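Enamelware from the Lemari Kitchen

Welcome, and thank you for stopping by! This page is a little gallery of the enamel pieces that have come through the kitchen at Lemari, the old house my aunt and uncle bought in 1968 and never once managed to empty a cupboard in. Thoa Âu has been helping me sort it all, shelf by shelf, and we have been at it since September — with a good many tea breaks, I'll admit. I meant to write only a line or so for each piece, but I do get attached.

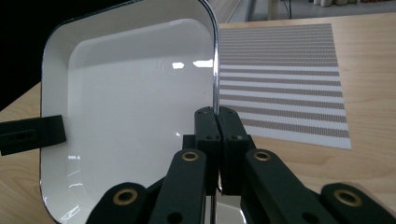 My aunt baked for every church supper within driving distance, and trays were what she never seemed to have enough of. She liked enamel because it went from the counter to the table without any fuss, and she would scold anybody who came near it with a metal scraper. The white one with the dark rim is my favorite of the lot, with those softly rounded corners and a shine inside that still catches the light. I can just picture her lemon bars in it, cut far too big, the way we all liked them.

The rest of the enamel is packed in 2 boxes marked Aitken, after the cousins who have asked for it, and I'll add those pieces to the gallery as we get them unwrapped. If you grew up with trays like these, do write and tell me what your family baked in them. Thoa is collecting the recipes in a notebook, and she would love a few more for the dessert pages.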